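Fixing a finger that sticks halfway on a hand-held gripper

Mine started doing this on Saturday, six jobs into a laundry run. I'd squeeze, one finger would close, and the other would just hang there. Super annoying with jeans, because you end up dragging the whole leg instead of pinching it!

First, stop recording and toss that last take. Then open and close the fingers by hand, slowly, and feel for the spot where it catches.
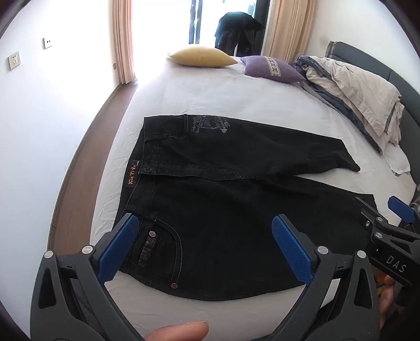
Next, back each hinge screw off a hair – a quarter turn, no more – and try again. Mine was simply overtightened (sorry, Volkan). If it still drags, look for lint in the hinge. Keep your fingertips clear while you test, I got pinched twice.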